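Karkance

5 min read

Karkance is a small port town at the mouth of the Tetik River, known mainly as a stopover on the coastal rail line and as the departure point for ferries to the island of Trekis. It is 277 kilometers by road from the regional capital. Most visitors stay one or two nights on the way to or from the island, although the old town and the river path to Moura draw some travelers for longer.

Location and layout

The town lies on the north bank of the Tetik where the river widens into a shallow bay. The old town occupies a low hill above the harbor and is closed to cars except for deliveries in the early morning. The newer districts run inland along the river and contain the railroad station, the bus yard, the hospital and most of the shops used by residents. A road bridge and a separate footbridge connect the north bank with the campground and the beaches on the south side.

The walk from the station to the harbor follows Station Road downhill and is paved throughout. Travelers with heavy bags generally use the harbor bus, which meets the daytime trains. It does not wait for late arrivals.

History

The settlement grew around a toll point where river barges were unloaded onto seagoing boats. Timber and salt were the main goods. The toll house still stands beside the fish market and is the oldest building on the waterfront. Barge traffic ended after the railroad was extended to the coast, and the harbor turned to fishing and later to passenger service.

Tourism came late. Until the car ferry to Trekis began running, the town had a single inn, and island passengers were often put up in private homes. Several of these homes became the family-run guesthouses that make up most of the lodging in the old town. A larger hotel was built near the footbridge but closed after a few seasons. It has since been converted to apartments.

Accommodation

Guesthouses in Karkance are small and usually family owned. Rooms tend to be plain, with wooden floors and shutters, and bathrooms may be shared on the upper stories. Breakfast is normally included and is served early enough for the first ferry. Some houses close from November until the spring holidays, and those that stay open often do not heat every floor.

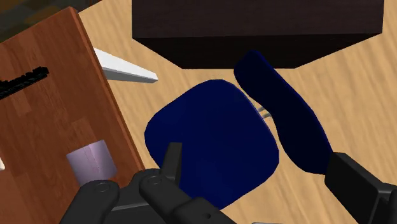
Wooden desk top and floor, seen from above

Apartments are rented by the week in summer and by the night at other times. The listings do not always say which side of the river they are on, and the south bank is a long walk from the station. The campground has space for tents and campers, a laundry room and a small store. It fills up during the August boat races, when campers without a reservation are directed to the overflow field at Moura.

The town charges a visitor tax per person per night. It is collected by the host and is often left out of the advertised price. Children are exempt.

Transportation

Trains stop at Karkance throughout the day in both directions. The overnight train also stops, but only to pick up passengers, and seats must be reserved. The ticket window closes at 6 p.m., after which tickets are sold from a machine on the platform.

Ferries to Trekis leave from the outer pier. There are 2 sailings a day in winter and more in summer, when an additional passenger-only boat is put on. Foot passengers can usually buy a ticket on the pier shortly before departure. Drivers need a reservation in summer - the car deck is small and trucks carrying supplies are loaded first. Sailings are canceled in strong westerly winds, and a notice is then posted at the pier and at the station.

Buses run up the valley to Moura and on to the hill villages. Service is thin outside school terms. Bicycles can be rented near the footbridge and are carried on the ferry for a small fee, but not on the buses.

Sights

The old town is entered by the Long Stair, a flight of 432 steps leading from the harbor to the upper square. A gentler lane winds up the back of the hill and is used by residents and by anyone with a stroller. The upper square has a church, a covered well and a terrace with a view across the bay to Trekis. In clear weather the island's lighthouse can be seen from the terrace wall.

The toll house holds a small museum of river trade. Its displays include scales, ledgers and a restored barge cabin, with labels in the local language and a printed English guide available at the desk. The museum is closed in the afternoon during the cooler half of the year.

The beaches on the south bank are narrow and made up of coarse sand and pebbles. The water is shallow for a long way out. Swimming is not permitted near the river mouth, where the current is strong after rain.

Food and drink

Fish is the basis of local cooking, most often grilled or cooked in a sour broth with barley. Restaurants around the fish market serve lunch from noon and close for several hours in the afternoon. Prices are lower on the inland side of the railroad, where the places are plainer and menus are rarely translated. Many guesthouses offer an evening meal at a shared table if asked in the morning. 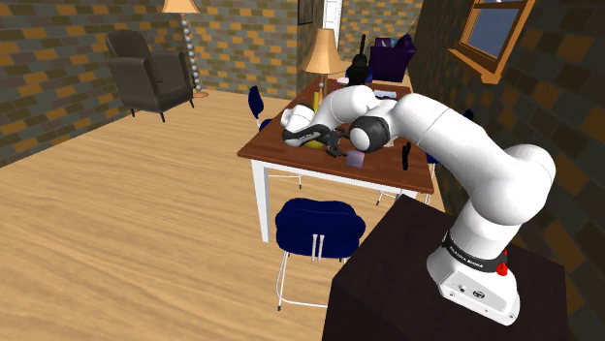
Wooden dining table

A flat bread with onions and soft cheese is sold at bakeries and eaten as a snack on the ferry. The local plum liqueur is sweet and is usually served cold after meals. Tipping is not expected, although it is common to round up the bill.

River path to Moura

The path to Moura follows the old towpath along the north bank of the Tetik. It is level and marked with white posts. Most walkers take half a day and return by bus. There is one café along the way, at the former lock, and no drinking water beyond it. Parts of the path flood in early spring, and the section above the lock may be closed for weeks at a time.

Moura itself is a farming village with a weekly market and a swimming area below the weir. The last bus back to Karkance leaves in the early evening.
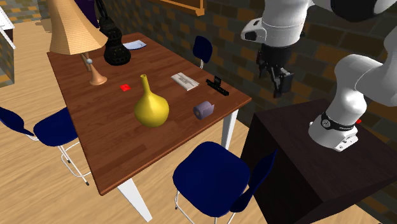
Can Trekis be visited from Karkance as a day trip?

A day trip is possible in summer, when the first boat out and the last boat back leave most of the day free on the island. In winter the gap between sailings is short, and an overnight stay is the usual choice.

Climate

Summers are warm and fairly dry, with a sea breeze in the afternoon. Fall is mild until the first storms. Winters are damp, and fog on the bay can delay the morning ferry. Late spring and early fall are the quietest periods with full ferry and museum service.

Related articles

Trekis
Tetik River
Moura
Trekis lighthouse
Coastal rail line
Karkance toll house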